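Keeping a Small Two-Arm Wrapping Cell in Service

Section 3. Setup and routine care of the cell

The results in the later sections depend on a cell which stays the same from one month to the next. In the earlier version of this work we gave the mechanical setup only one paragraph, and two readers wrote to us asking how the arms were referenced and how often the fingers were cleaned. The present section answers them. It covers the base rail, the grippers, the wrist cameras and the cables, in the order in which we check them.

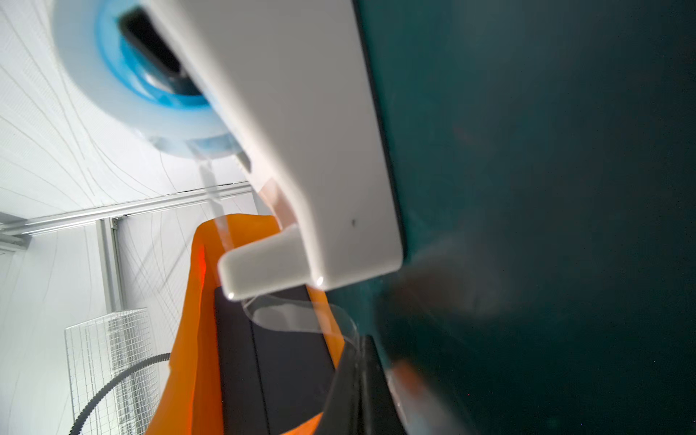
Corina Furtună (1), Edmund Kalinowski (1), Oliwia Sobczak (2)
(1) Nadulton Handling Laboratory; (2) Tutov Automation
Correspondence: C. Furtună

3.1 Base and enclosure

Both arms stand on black mounting plates on one aluminium rail along the front edge of the table. The table top is dark green and the walls carry a pattern of fine grey wavy lines. We treat the rail as the reference of the whole cell. When an arm has been removed, its plate is put back against a stop block, the bolts are closed by hand, and only then are they tightened with the torque key, first the outer ones and afterwards the inner ones. During the first weeks we tightened in a free order and the plate turned a little each time. The turning was too small to see, but it was large enough that the left gripper arrived beside the box edge.

After the bolts, each arm is moved to three taught points and the error is written in the cell book. If the error at any point is larger than the limit, the plate is loosened and the work starts again. A complete reference of both arms takes 65 minutes for one trained person. The scuffs and dark marks on the rail do not affect the measurement, and we do not polish them away. The contact area under the plates is wiped with alcohol whenever a plate is off.

3.2 Grippers and fingers

The fingers receive most of our attention. The task uses clear tape, and adhesive collects on the finger faces, mostly at the tips. A finger with adhesive on it still closes correctly, but it does not release the sheet at the right moment, and the fold opens again. 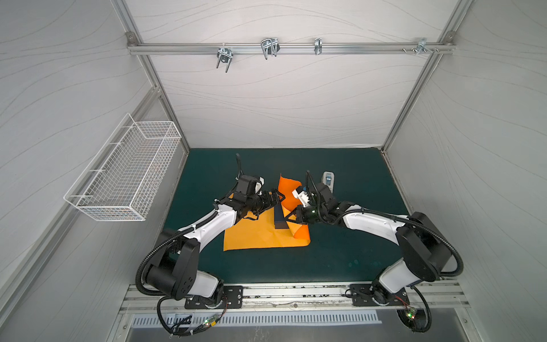
We therefore clean the fingers at a fixed interval of 70 cycles, whether they look dirty or not. The operator opens both grippers, switches the arms to hold, and wipes every finger face with a cloth and a plastic scraper. Metal scrapers are not allowed. In February we tried a longer interval for several shifts, and the number of failed releases became higher on both sides, so we returned to the old value. Finger blocks are exchanged at 1,089 cycles. After an exchange the closing position must be taught again on a thin gauge, and the gauge is kept in the Hakach drawer together with the spare screws.

3.3 Cables and small boards

The cables are the second most frequent cause of a stop. In the first build the conduit was tied closely to the links, and it pulled at the wrist when an arm reached across the table. Wanda Kaczorowski suggested that we leave more length at the joint with the largest movement, and we repeated the routing from the base upwards. The arms work very near to each other over the box, so the free length must stay on the outer side. 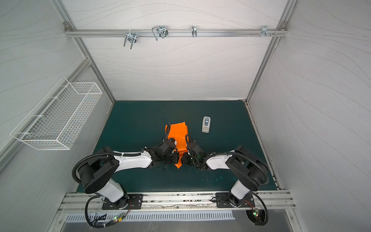
Before each shift the operator makes a slow check movement with the power limit reduced, and watches the conduit during the full movement. The conduit must not touch the enclosure post and must not pass between the grippers. The most demanding posture is the one where both grippers hold the orange sheet near the middle of the table. In Figure 3 the arms are in this posture, and the black corrugated conduit stands in a loop at each elbow. If a loop has become flat, the clamp at the base is opened and the conduit is pushed back by hand. The operator also looks at the two small circuit boards near the arm bases. With a green light on both, the shift may start. The thin red and black wires to these boards are not protected by conduit, and we ask that nothing be laid on them during cleaning.

3.4 Wrist cameras

The camera mount at the wrist is checked after the fingers, never before, as the wiping can move it slightly. One image is taken at a fixed pose and compared with a stored image. A shift of the finger tip in this comparison means that either the mount or the finger block has moved, and we first check the block. The lens is cleaned with a dry cloth only.

3.5 Record of stops

All stops longer than a minute were written in the cell book by the person on shift, and Dorota Pawłowska compared the entries with the controller log. The record used in this paper covers 3,464 cycles. Stops during which an operator only refilled tape are listed separately and are not included in the analysis of Section 4.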